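Where Does the Cup Go? Disposable Cup Use in the Stokier Building
Course project, final report

1. Why cups

Our group began the semester wanting to study food waste. Food waste, as we learned in the first week, smells, and the dining hall would not let us keep it anywhere. Cups were the compromise. They are light, they stack, and everybody in the Stokier building uses them, including the people who signed up for our course on waste.

The building has one café, Omby, on the ground floor, and a hot drinks machine on the second floor made by Rizzi. Both hand out single-use paper cups. Omby also sells a reusable mug and takes a little off the price of a drink if you bring one. The machine does not care what you bring, but a tall mug will not fit under the spout. We found this out with a tall mug.

We wanted to know how many people bring their own cup, which bin the paper ones end up in, and whether a sign would change either.

2. Method

We did the work in three parts. First came a short paper survey, handed out in the study area beside the café. We got 162 back that we could use. A few others had to be thrown out, mostly because the person had answered the question about daily coffee intake with a drawing.

Second, we sat near the café exit for eight weekday mornings and kept a tally of people leaving with a drink, marking each as paper or reusable. We logged 415 drinks. The sitting was done in pairs after the first Wednesday, when the one person on duty fell asleep before nine.

Third, we sorted the contents of the two bins nearest the study tables, the blue recycling one and the gray trash one, once before our sign went up and once after. Gloves were supplied by the department. Enthusiasm was not.

The study tables matter more than we expected. Most people don't drink while walking. They put the cup down, work for an hour, and make the bin decision on the way out with a laptop under one arm.

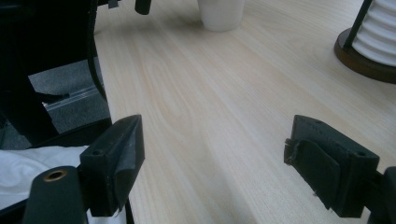 Can a paper coffee cup go in the blue bin in our building?
It belongs in the gray one, lid and all, because the hauler, Brisach, does not accept lined paper cups with mixed paper. The cardboard sleeve can go in the blue bin if it is clean.

We put that answer on our sign in nearly those words. Before it went up we asked people the same thing on the survey, and most of them chose blue with great confidence. Two members of our own group had also been choosing blue since freshman year, and would like it noted that the cup does say paper.

3. Results

Of the 415 drinks in the tally, 18 left the café in a reusable cup. On the survey, over half of the people who answered said they bring their own "often" or "always." We have thought about this gap a good deal. One reading is that the reusable crowd gets coffee in the afternoon, when we were in class. Another is that people own a mug, feel good about the mug, and leave it at home where it is safe.

The reasons given for not bringing one were washing it, forgetting it, and bag leaks. Washing came first by a wide margin. The only sink open to students is in the second floor restroom, and it has the kind of faucet you hold down with one hand, so washing a mug there takes three.

The bin sort went better. In the first sort, most of the cups were in the blue bin, many with liquid still in them, and the paper around them was soaked. In the second sort most had moved over to gray. A smaller group of cups had been left on top of the bin lids, which we take to mean that the sign caused doubt and its readers decided to let someone else settle the matter.
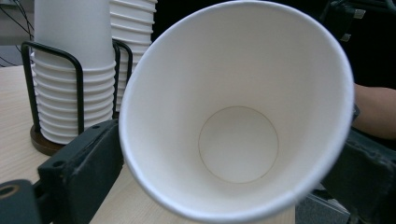 Figure 2. Paper cup, seen from the open end.

The base joint and the side seam are where the lining matters most for holding a hot drink, and the lining is also what makes the cup hard to recycle with ordinary paper. We tried to soak cups apart in a bucket to see this for ourselves. After a weekend we had a bucket of brown water and several cups in better shape than our schedule.

4. Problems with the study

The tally covers mornings only. We also sat in plain sight with clipboards, and at least a few people hid their cups from us — we would like to believe they were ashamed, but they may have thought we were selling something. The second bin sort came right before a break, when the building was quieter, so the change may not be all our sign's doing.

The survey asked people to report their own habits, and we have covered how that went.

5. What we suggest

A sink with a normal faucet near the study area would do more than another poster. We priced nothing, since none of us knows what a sink costs, but we did ask the building office and were told to fill out a form. The form asks for a budget code. We don't have one.

In the short term, Omby could ask "Do you have a cup?" before reaching for the stack. The staff said they would try it in the slow hours. The sign should stay up, with larger type for the word GRAY, and a shelf for half-full drinks would keep the bin lids clear.

The raw tally sheets are in the folder we turned in with this report. The page with the coffee ring on it is the second morning, and it is still readable if you tilt it.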